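Nollar clumping litter, long-term review
Divya Venkataraman, 2 August 2025

Nollar is a fine grey clay, sold by Clernon in 20 litre sacks. I have used it since March with two adult cats. Clumps set hard and lift whole. Dust on pouring is moderate - worse near the bottom of the sack.
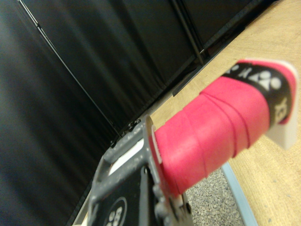
Pink grip tape with a black band and a white end cap.

Odour control is good for two days, then falls off quickly. The unscented version performs the same.
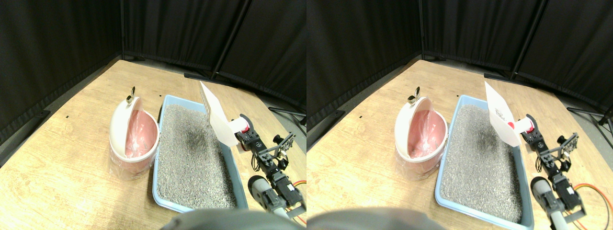

Can it be flushed?
Clay litter should go in household waste, bagged.

Tracking is the weak point. Small grains carry into the hall, and a mat catches only part of them.

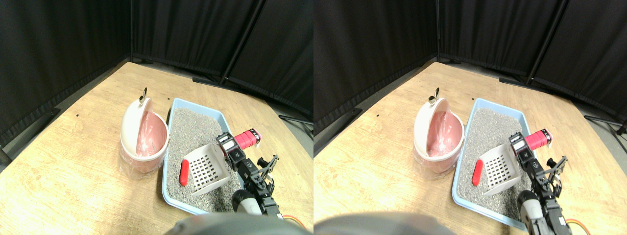
Compared with Correa
Correa wood pellets are lighter and track less, but they do not clump and need a full change more often.
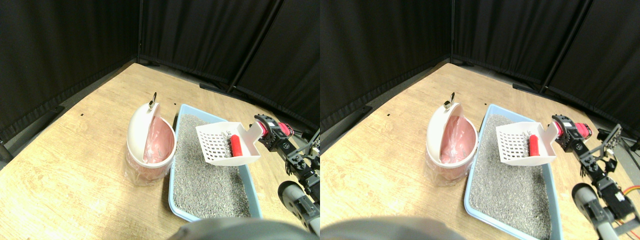

How deep should the tray be filled?
Seven centimetres suits most cats, topped up after each clean.

Rating: four out of five.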